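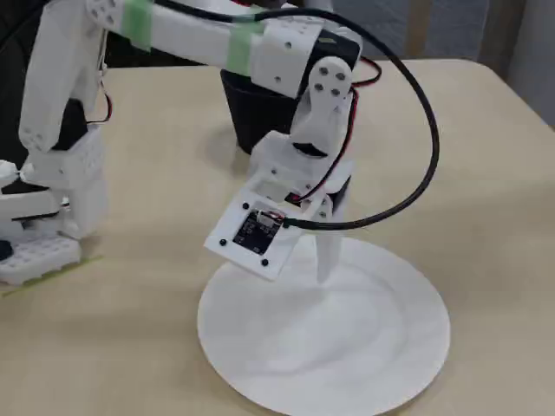 Zbigniew Kaczorowski wrote:
> So can these things clear a dinner table yet or not? My wife would pay
> 4,000 for one on Thursday if it did the dishes.

I'd keep the 4,000, Zbigniew! Getting over to a dish is the easy bit, any cheap arm can do that, and the white one there has its tool right down by the plate. What I want to know is whether it can get under a rim and lift without shoving the whole thing off the table, and my money's on no for a good while (Ratell says otherwise, but Ratell sells arms).
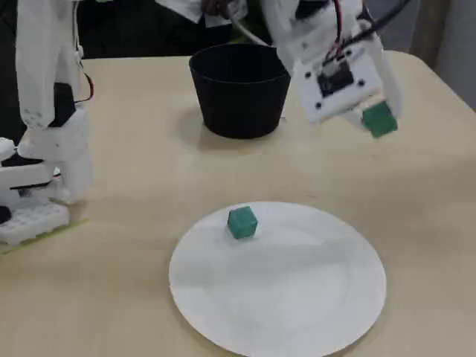
Putting small stuff away is where I'm more hopeful. Gronance had a long write-up on sorting toys and cutlery, and it read pretty well until you got to the part on soft things like sponges. A green cube is about the kindest object you could hand a gripper, flat sides all round, and I'd happily trust one to move a cube between a plate and a pot. Greasy forks, no way. Ask me again after 1,000 forks.

Has anyone on the list tried the Plutance kit at home?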